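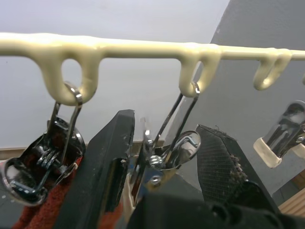 Nullcombe Tabletop Microscope, Model 28

We have sold a fair number of microscopes over the years, and when somebody writes to ask which one to buy for a curious teenager, a small classroom or a kitchen table with pond water on it, the Nullcombe is the one we keep coming back to. It's a proper compound microscope with a good heavy base, and it is simple enough that you can be looking at onion skin within a few minutes of opening the box (we do suggest onion skin first, it's very forgiving!).

Magnification goes up to 100 times with the standard lenses. That may sound modest next to the big numbers printed on some boxes, but it's plenty for pollen, plant cells, fish scales, and all the busy little creatures that live in a jar of ditch water. The focus knob turns slowly and smoothly, so you're much less likely to run the lens into the slide, and the light underneath has a dimmer, which you'll be glad of when you get to the see-through things like amoebas.

In the box
Microscope with 3 objective lenses
Dust cover
28 prepared slides in a tray
Blank slides and cover slips
Power cord and printed guide

The guide was written by Henrik Ehlers, and it's a lovely thing to read even on a day when the microscope stays in the cupboard. He starts with a biology notebook from 1918 that he found in a box of school papers, and he takes you through the same drawings its owner made, one slide at a time. Please do try the drawing! You notice so much more with a pencil in your hand.

Good to know
The Irkon camera adapter fits the eyepiece tube and is sold separately. Thiele stain sets work well with the blank slides, though we'd keep an adult nearby for those, as the blue gets into everything. Clean the lenses with lens paper only.

The new version with the dimmer came in this January. Replacement bulbs for the older one are still in stock, listed under Lulametti spare parts.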